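Writing Short Fan Fiction, Week 4: Getting Your Household of Characters to Talk
Notes by Godelieve Wuyts

Welcome back, everybody, and thank you for the stack of stories you left me on Friday. I read every one of them with a big pot of tea and I had a lovely time (the one where the two rival bakers get snowed in together made me laugh so hard I had to put it down and start the page again). This week we're working on dialogue, and in particular on scenes with three or more people in the room, which is where most of you told me you get stuck.

Who is speaking?

With two speakers you can drop most of your tags after the first couple of lines. Bring in a third and the reader starts losing track very quickly. "Said" is still your friend. I know some of you were taught in school to hunt for livelier words, and you gave me a good many people who chortled, opined and breathed their lines, but please try a page with plain "said" and see how it feels when you read it aloud.

The other thing you can do is give the speaker something to do with their hands. Ans Vermeulen's piece from last week, the one set on the ferry to Gristmont, does this very nicely. Her captain keeps folding and unfolding the same map while his sisters argue over his head, and we always know when it's his turn because the map moves.

A word about nicknames and hair colors

Oh, I do have to bring this up again! In fan fiction there's a strong habit of calling a character "the blond" or "the taller man" or "the younger one" so as not to repeat a name. Your readers came to the story because they love these characters, and they're happy to see the names. Use the name, use "he" or "she" or "they," and save the description for a moment when somebody is really looking at somebody else.

Keeping to canon, and leaving it

Several of you are writing in the world of Pralach, which has a very firm idea of how its people speak (no contractions for the court, all that business with "your hearth and mine"). If you follow it, follow it all the way through. If you're writing a modern setting, where the chancellor runs a coffee shop or fixes computers for a living, you can let the old speech go, but keep one little turn of phrase so that we still recognize him.

Exercise for this week

Write a scene of 600 words with at least three speakers in one room. They all want the same object and they can't all have it. Then cut 200 words, taking as many as you can from the tags and the adverbs. Bring both versions, please, printed double spaced.

If you would like to go on and turn it into a complete short piece, 800 words is the limit for the class booklet, which Van Loon is printing for us in August. Put your summary and any content notes at the top, the same way you would when posting.

For next time, read the first two chapters of the Trarkero handout and mark every line of dialogue you'd have cut.
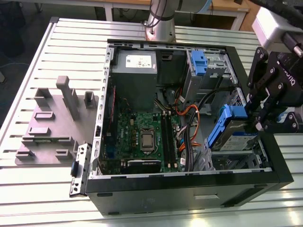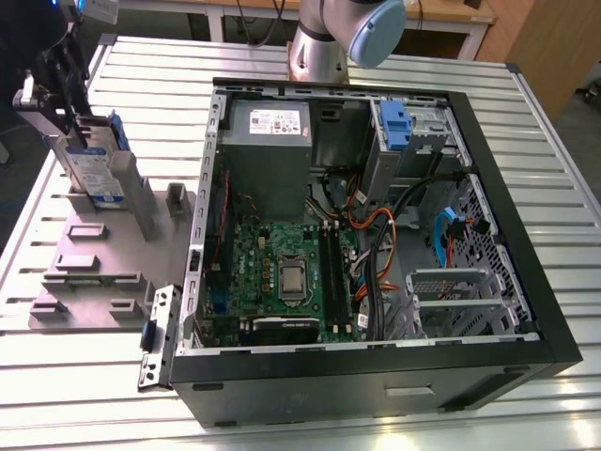 Both pictures: a desktop computer with its side panel off, lying on its side on a slotted worktable.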